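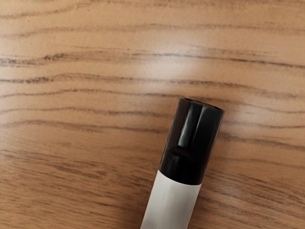
A marker on a wooden tabletop.

Joining the Undell Church Choir: Questions We Hear Often

Thank you so much for thinking about singing with us! We put this page together because the same questions come up nearly every week at coffee hour, and we would hate for anyone to stay in the pew for want of an answer.

Do I have to be able to read music?

No, and please don't let that stop you. Plenty of our singers learned by standing next to a strong voice and listening hard for a month or two. If you'd like to learn to read along the way, we set aside 20 minutes before rehearsal for anyone who wants to go over the basics (bring your own pencil, ours wander off).

Is there an audition?

There isn't. The director will ask you to sing a few scales and a verse of any hymn you like, just to find out whether you belong with the sopranos, altos, tenors or basses. It happens privately, and it's over before you've had time to get nervous.

When do you rehearse?

We meet on a weeknight at 7 in the parish hall, and the bulletin always has the current night, as it moves now and then when the hall is needed for something else. We also warm up on Sunday for half an hour before the service, and that part really does matter, even if you know the anthem backward.

How often am I expected to sing?

We ask for three Sundays out of four when you can manage it. Families travel, people get colds, and work is work. A quick call to the church office is all we need.

Do you take the summer off?

We rest from June until school starts again. During those weeks there's a pickup choir that meets on the morning itself, sings one simple hymn setting, and welcomes anyone at all. It's a lovely way to try us out before you decide!

What do I wear?

The church provides robes, and you'll find one near your size in the choir closet. Dark, quiet shoes are best. Please skip perfume and scented lotion, as we stand close together and some of our singers have asthma.

Can my children sing?

Children who are comfortable reading the words on their own are welcome in the Casent Singers, our young people's group, which rehearses for 60 minutes after the service and sings once a month. Teenagers may join either group, and quite a few do both. Anyone 17 or younger needs a permission form, available from the office.

What kind of music do you sing?

A bit of everything, really. Mostly hymns and psalms, with an anthem each week, some spirituals, and something bigger at Easter and Christmas. If there's a piece you've always loved, tell us about it, and we'll see if the library has enough copies.

How do I start?

Come to any rehearsal and take a seat in the back row. Someone will hand you a folder and find you a neighbor to sing beside.

Comments (3)

altoagain: Is there parking by the hall in the evening, or do we use the Parko Street lot?

Undell Choir: The Parko Street lot, please! The side door on that end is unlocked for rehearsal.

bassline4: Joined last fall after thirty years of not singing a note. Everyone was very patient with me on the psalms.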